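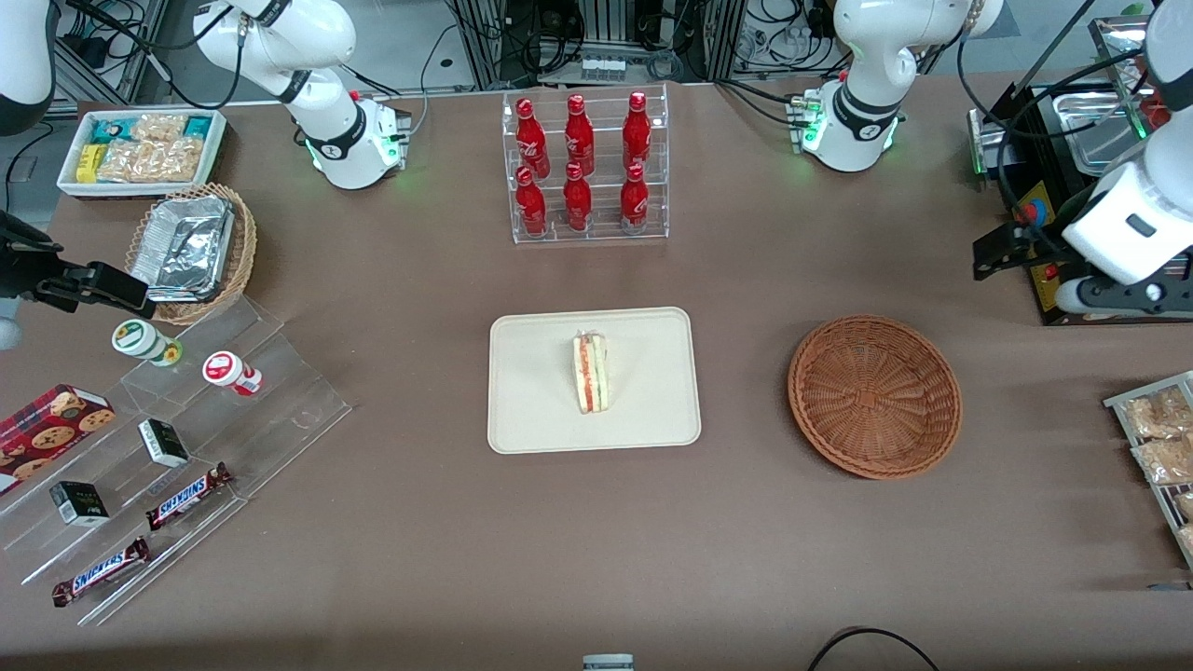

Leanne Fothergill
Member Support, Second Line – Odley

Ticket 224: daily calorie target drops every night
Status: open

Reported by member Ignacio Pruitt. He set a weight loss goal in the Odley app in November and says his daily target keeps shrinking by itself. He wants to know if the plan is meant to do that. I doubt it.

8:10 a.m. Read the first reply he got from us. It told him to "trust the plan" and drink more water. That is not an answer to a numbers problem.

9:25 a.m. Checked his account. Target is down 400 calories from where it started. Goal and activity level unchanged. His Jiltik scale is linked and syncing.

10:40 a.m. Moataz Radwan thinks the member edited his goal and forgot. Possible, but the edit history is blank, and I don't see how you forget something the app asks you to confirm twice.

11:15 a.m. Asked Ignacio for his scale readings. The scale shows 224 pounds. Our app has one entry of 224 and another of 70, same morning. Jiltik support says their scale "cannot send bad data." We'll see.

1:30 p.m. Deleted the 70 and recalculated. Target went back up. Synced again and the 70 came back, so deleting it is no fix – whatever the help page claims.

2:05 p.m. Unlinked the scale and asked him to type in his weight by hand for now. Told him to ignore the lower target and not to eat to it.

3:50 p.m. Priya Alcantara found 35 more accounts with a second low entry. All use the same scale. She wants to call it a rounding issue. I don't buy that, and I've asked her to leave the cause field blank.

Passed to engineering with both sync logs. Next update when they reply.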